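In defence of the hallway shoe rack
By Harsh Solanki

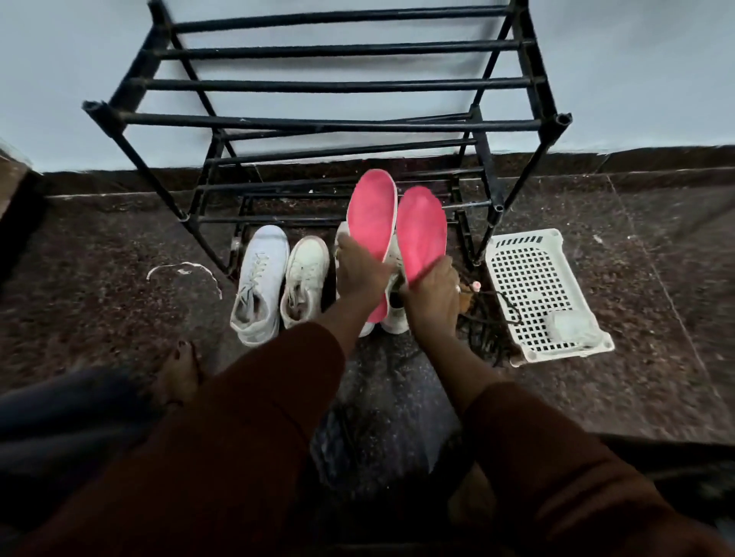 Pink insoles, white trainers, Sunday morning.

I've had it with hidden shoe storage. My sister in Botley paid 255 quid for a cupboard with flip-down drawers and her shoes still live on the mat! Give me plain black metal bars any day — you can see what you own, and you can see when it needs a scrub.

And please, take your insoles out now and then. Mine are bright pink, a bit smudged, and I'm fonder of them than of the trainers. People will bin a perfectly good pair over a tired insole, which drives me up the wall. Pull them out, give them an airing, pop them back in. Then put the shoes on the rack, all of you, my lot included.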